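Last updated: June

We use cookies to remember your reading position. By continuing you accept this. Manage settings

Section 4. Fitting the legs and leveling the table

OK, so you've got the Lakatos top out of its wrapping and you've read Section 3 (please read Section 3, the bit about lifting it by the apron and never by the edge). Now it's time for the legs. I've put this table together more times than I can remember, first in the shop in Estport and then in other people's kitchens, and one person can do it in an evening. A second pair of hands is nice for step 7 and only step 7.

What you need:

- the four legs
- the hardware bag
- the flat wrench from the hardware bag
- a blanket or a thick rug, bigger than the top
- a spirit level, the 400 mm kind if you have one
- a soft, dry brush

4.1 Sorting the hardware

1. Clear a flat surface you can see well. Another table, a desk, whatever you've got. Daylight is a big help here!

2. Empty the bag slowly. The nuts roll if they land on edge, and they love the gap under a stove.

3. Put the nuts down flat, then do the same with the washers and the bolts, each kind in its own little patch.

4. Run a bolt into every nut by hand, two or three turns, and back it out again. It should go in sweetly with just your fingers. If one binds, set it aside and try it with another bolt before you blame the nut.

Note: the bag holds 9 nuts and you only need 8. The odd one is your spare. Tape it to the underside of the apron when you're done and you'll thank yourself after the next house move.

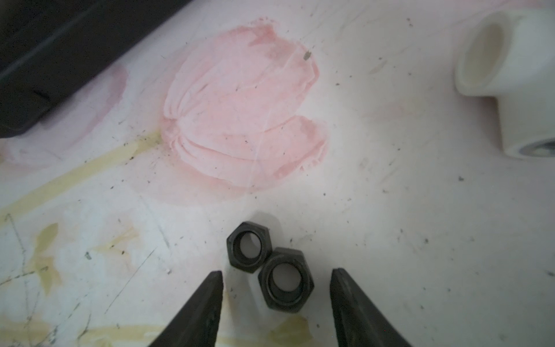

Nuts on this table go chamfer side out, so the flat face sits against the washer and the sloped edges face you. Get it backward and the leg will still hold, but it'll creak every time somebody leans on that corner, and you'll be under there with the wrench again. It's easier to check when the hex nuts are lying flat, because black hardware hides its edges pretty well until a bit of light catches the slope. Look at the specks on the white around them, too. Grit like that gets into threads and under a leg plate, and if you're working on a painted surface it will scratch, so brush it off before you slide anything across. I mean really brush – a wipe with your sleeve just moves it around.

4.2 Fitting the legs

5. Spread the blanket on the floor and lay the top on it, face down.

6. Stand a leg in its corner bracket, push both bolts through from the outside, and add a washer and a nut to each. Finger-tight only! Do the other three legs the same way before you go near the wrench.

7. Tighten each corner a half turn at a time, working diagonally. When the nuts stop turning easily, you're there. Turn the table over with a helper, one at each end, and set it down on all four feet at once.

Caution: don't drag the table upright on two legs. The brackets are strong in the downward direction and not at all strong sideways. I bent one this way on a Tuesday night in Giltton and had to wait for a new one.

Caution: keep power drivers away from this. The bolts will strip before you hear anything.

4.3 Leveling

8. Lay the level across the top, first the long way and then the short way. Turn the Gikska foot under the low corner until the bubble settles. Each foot has 40 mm of travel, and if you find yourself using all of it, the trouble is your floor.

9. Press down on each corner in turn. Any rock at all, go back to the foot on that side.

Leave the table alone overnight, then give every nut one more small nip with the wrench. Etelka Szekeres, who taught me this job, did hers after breakfast with the coffee already standing on the top, but I'd get it done first.

Care of the painted surface is in Section 5.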